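Stusteo Plekthorpe Site: Staff Consultative Meeting, Minutes
March meeting, training room, 4 pm start

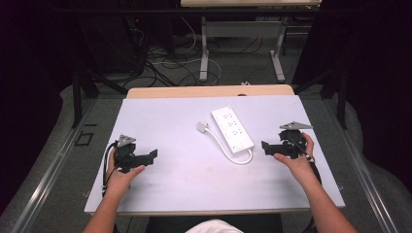
A packing bench delegate asked that the minutes record, before anything else, that staff on the benches first heard of the hand-held gripper work from the roster and had no briefing beforehand. The delegate said people were asked to put their names down for a job that wasn't described, and that some took it to mean their own jobs were being measured for removal. Management accepted that the notice was poor and agreed to have the remark recorded as made.

1. Minutes of the previous meeting
Accepted with one correction. Under item 3, "night shift" should read "afternoon shift".

2. Matters arising
The lockers by the loading dock have been repaired. The microwave in the lunch room has been replaced. The request for a second water cooler is still with the building owner.

3. Demonstration work for the Oravec cell
The production manager reported on progress. Staff work in turns at the demonstration desk, using a pair of hand-held grippers to handle the goods that go through returns and repacking. Power strips and other items with a cord are being done first. The recordings go to Oravec, which will use them to prepare the arms for the repacking cell.

The manager said corded items are the hardest part of the job to automate because the cord never lies the same way twice. An operator does this by feel and the grippers take the feel away, so the work is slow at the start. Most people have needed a few turns at the desk before they were comfortable.

Points raised by delegates:

Length of turns. Turns are currently 50 minutes. Several operators have reported sore forearms and thumbs by the end. The delegates asked for shorter turns with a proper break between them. Management proposed 20 minutes on the grippers followed by other duties, with no more than 4 turns in a shift. Delegates agreed to this as a trial until the next meeting.

Pay. Demonstration work is being paid at the ordinary bench rate. Delegates said that it is skilled work and that the experienced repackers are the ones being asked to do it, so it should be paid at the trainer rate. Management did not agree at the meeting but will take the question to head office and come back with a written answer.

Targets. A delegate asked whether time at the desk counts against a person's daily repacking numbers. The manager said it should not. The delegate said that on at least one shift it had. Shift supervisors are to be told in writing that hours at the demonstration desk come off the target.

Recording. Staff asked what is kept. The manager said the recordings are meant to capture the hands, the grippers and the goods. Names are held on site for payroll and are not sent on. Delegates asked to see the part of the agreement with Oravec that says so. Management will provide a copy.

Use for discipline. Delegates asked for a written undertaking that no recording will be used to assess or discipline anyone. Management agreed.

Choice. It was confirmed that the work is voluntary and that a person may stop at any time and return to the bench without giving a reason.

4. What the cell will change
The manager tabled a draft plan. When the cell starts, it will take over plain repacking of corded goods. Inspection, testing and anything with damaged packaging will stay with people. The plan shows 5 positions moving off the repacking benches. Management's position is that these will be moved to inspection and to looking after the cell, and that there will be no forced redundancies.

Delegates said the plan does not say on which shift the new positions will be. Most of the people affected are on days and have chosen days because of school hours or care at home. A move to afternoons would amount to a loss of the job for some of them. Management said it had not yet settled the shifts. Delegates asked that it not be settled without them, and this was agreed.

There was a longer discussion about the kind of work that will be left. One delegate said the easy items are what give people a rest between the awkward ones, and if the cell takes all the easy ones the bench becomes harder for the same pay. Another said the opposite, that the corded items are the ones people like least and they would be glad to see them go. The manager said both views had come up in the lunch room and that the bench targets would be looked at again once the cell had been running for a while. Delegates asked for the review to be put in the plan with a time attached. Management will redraft.

5. Training
Varnau has been asked to quote for a course on basic fault clearing and safe entry to the cell. Delegates asked that the course be held in paid time and be open to all bench staff, including casuals. Management agreed to paid time. Whether casuals are included depends on the quote. Delegates noted that casual staff have done a good share of the demonstration work and said it would be unfair to leave them out of the training that comes from it.

6. Health and safety
The first aid kit at the returns bench needs restocking. Forearm and thumb soreness from the gripper work is to be entered in the injury book like any other complaint, even where no time is lost. An adjustable chair has been requested for the demonstration desk, as the present one is too low for taller operators.

7. Other business
The labour hire agreement is due for renewal and will be on the next agenda. A request to change the colour of the visitor vests was noted. Parking behind the building remains closed while the drain is being repaired.

Actions
Management: written answer on the trainer rate.
Management: copy of the recording terms in the Oravec agreement to delegates.
Management: written undertaking on use of recordings.
Management: redraft of the cell plan, with shifts left open and a time for the target review.
Shift supervisors: new turn lengths to go on the roster; target hours to be corrected.
Delegates: collect comments on the shorter turns from both shifts.

Meeting closed 5:20 pm. The next meeting will be held in the lunch room, as the training room is booked.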